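The Gripper in the Dining Room

I told my sister I'd be done with the arm by September. She asked which September, and fair enough! The thing had been living on my dining table since spring, in the shape of a box of parts, two coffee cans of screws and a laptop that ran so hot I kept a trivet under it.

The real arm had four working joints and no hand. The hand was coming from Distadholm, or so the tracking page claimed, and it had cost me $295 that I described to the family as "a bit of hardware." Until it showed up I only had the pretend one, inside a simulator called Astano that a guy at the Skirketville shared shop had put on a thumb drive for me. So every night after the dishes I'd sit down and drive a robot that didn't exist around a room that didn't exist, and I got weirdly fond of it.

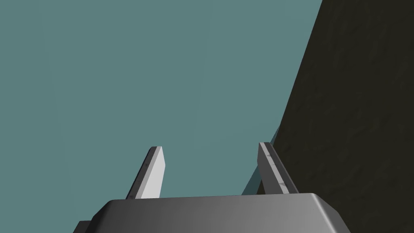

My dining room became Issa's room pretty fast. Issa was what I called the arm (I'd tried calling it "the unit" and felt silly talking to a unit). I'd painted none of that room and bought nothing in it, but by the second week I knew the teal in there better than my own kitchen walls. I'd open the fingers wide with nothing between them, close them, open them again, and listen to the laptop fan howl. My sister walked by with the laundry and said it looked like I was teaching a pair of rulers to clap. I said that was about where we were, yes.

Closing was easy. Closing on something was the whole trouble. I had the grip set far too eager, and on a Wednesday I spent the entire evening squirting a box across the room like a bar of soap. Fifteen tries, and I wrote every one of them down on the back of a gas bill, because my father always said you can't argue with a list. Try six went up. I still don't know how a box goes up.

So I quit for the night, brushed my teeth, lay down, and then there I was in my socks at almost 2 a.m., turning one number down from 15 and whispering at a computer. Slower, Issa. Slower. You're picking up a sleeping cat.

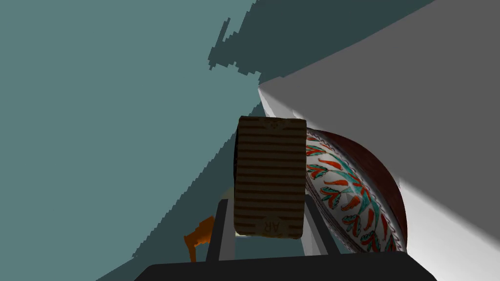
I yelled. I mean I really yelled, and the dog came skidding in, and my sister came behind him holding a flashlight like a club. I turned the laptop around for her. She leaned in close, hair every which way.

"It's holding a box," she said.

"It's holding a box!"

"There's a nice bowl right behind it. Don't break the bowl."

I promised. She looked a while longer and asked if that was a little orange chair back there, and who sat in it, and I said I'd never thought about it. Then she pulled out one of the real chairs, moved the coffee cans over, and told me to do it again so she could see it from the start.

The hand from Distadholm came that Friday. It was missing a bracket.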